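Loss of Grip Force During Pan Handling on a Kitchen Arm

Project report, February 2024
Colleen Leclerc, Oddur Bech, Zachary Lachance
Supervisor: Karine Poirier

1. Background

The Vurkine project uses a single arm to move cookware on a kitchen counter. The fault covered in this report is an unplanned release of the pan. It was first logged by Bech during a lift from the cutting board: the fingers opened while the pan was in the air, and the pan landed on the counter. No one was hurt. The arm did not stop and finished its path with an empty gripper.

2. Test method

The lift was repeated with the same pan and the same start pose. Each run had four steps: close on the handle, raise, hold, lower. Finger position, motor current and controller messages were recorded. The operator stood outside the reach of the arm with a hand on the stop button. In total, 332 runs were made at the normal speed setting.

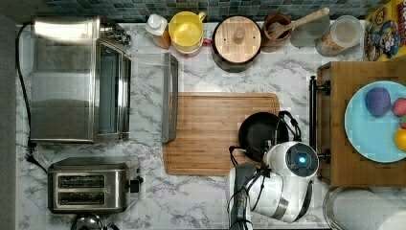
Why did the gripper open while the arm was still holding the pan?

The gripper controller restarted in the middle of the hold, and its startup routine opens the fingers before it accepts commands.

3. Findings

The pan was released in 7 of the 332 runs. All seven logs show the same order of events: a short drop in supply voltage, a gap of 500 ms with no messages from the gripper, then a finger position reading of fully open. Motor current was normal up to the gap, so slip on the handle was ruled out.

Lachance traced the voltage drop to a worn contact in the wrist connector. The contact opened only at certain wrist angles – mostly near the top of the raise step. A second fault was found in the arm program, written by Leclerc, which did not check whether the gripper was still sending messages.

4. Changes made

The connector was replaced. The startup routine now leaves the fingers where they are until a command arrives. The arm program stops all motion if gripper messages are missing for 2 cycles in a row.

The stop was tested by unplugging the gripper by hand with no pan loaded. The full set of lifts has not been repeated with the new connector.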